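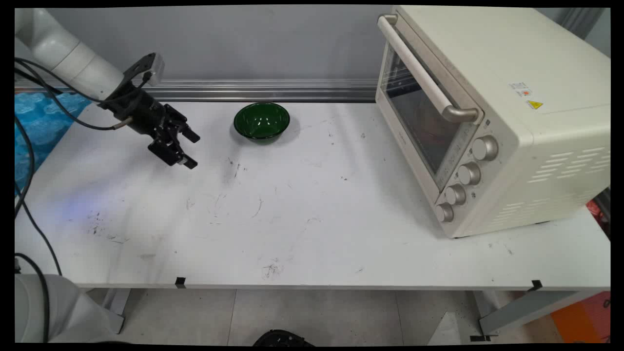 Hobart, September

yupin_k
Okay, numbers are in from the toaster oven and bowl task! Same arm, same two-finger gripper, and we compared training on 300 demos straight off the disk with training on the 262 that were left after I threw out the ones with long pauses. The trimmed set won, 41 successes to 33 out of 50 rollouts each. I was sure it would be a wash.

nuanchan
Nice, but did you randomise the bowl position for both? That green glass is glossy as anything, and if it sat near the back rail for one lot and closer to the front for the other I wouldn't trust the gap.

yupin_k
Same list of start positions for both, drawn beforehand. Lighting I didn't control, I'll own that.

Chutima W
I'm with Nuanchan. One seed per policy? We had a 7-rollout difference on the Tavard drawer task and it vanished once we retrained. Also "long pause" is doing a lot of work here – what was the cutoff?

yupin_k
2 seconds with no joint movement. And yes, one seed, the GPU queue is a nightmare this month.

usa_p
Mate, I'd be a bit careful tossing those. In my Bristo runs the pauses were mostly people lining up with the oven handle, and the policy got sloppy on the door when I cut them. Could you trim the idle bit and keep the rest of the demo?

nuanchan
Disagree a bit, Usa. Trimming leaves a jump in the wrist view if anyone bumped something while they waited. I'd sooner lose the whole demo.

yupin_k
Happy to try it Usa's way as a third arm of the comparison (no pun intended). Three seeds each, and I'll log door failures separately from bowl failures. Will post the spreadsheet when it's done.

Chutima W
Put the failures in their own tab, please. Last one was murder to read on my phone.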